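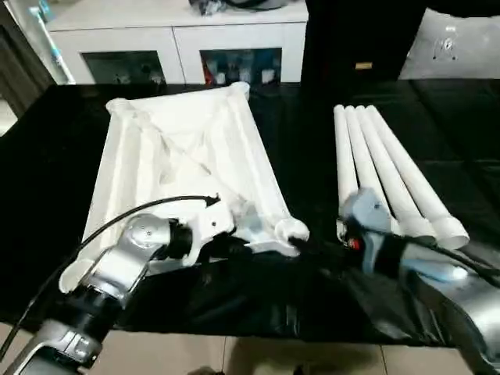

Materials for Everyday Products
Handout 5: Ribs and wall thickness in molded plastic parts

Lecturer: Tarcísio Arruda
Lab sessions: Gleice Marinho

1. Why we use ribs

A flat plastic panel bends easily. The first idea of many students is to make the panel thicker. It works, but the part becomes heavy, it needs more material and it stays longer in the mold. Cooling time grows with the square of the wall thickness, so a wall two times thicker needs four times longer to cool.

A rib gives stiffness with little material. For a rectangular section, the stiffness in bending depends on the width and on the third power of the height. Please remember this relation, we will use it in every exercise of this chapter.

2. Rules for the first sketch

Rib thickness at the base: between half and two thirds of the wall.
Rib height: not more than three times the wall.
Distance between ribs: at least two times the wall.
Draft: one half to one degree on each side.
Radius at the base: one quarter of the wall.

If the rib is too thick, the plastic shrinks more at this place and a sink mark appears on the opposite face. On a seat or a table top the customer will see it immediately.

3. Diagonal ribs

Ribs parallel to the edges resist bending well, but they do little against twisting. For a part that stands on four legs on an uneven floor, twisting is important. Diagonal ribs help much more in this case.

4. Exercise (Medwood stool)

The stool must carry 2,000 N in the center of the seat. The wall is 3 mm and the material is polypropylene. Propose the thickness and height of the ribs, and draw one section. Then repeat with 4,000 N and write what you changed first.

Bring the drawing on paper to the lab in March. Gleice will return it with comments. Groups who choose the Claeys tray for their project can use the same method, but the load is spread over the full surface.

Reading: course reader, chapter 4, up to page 30.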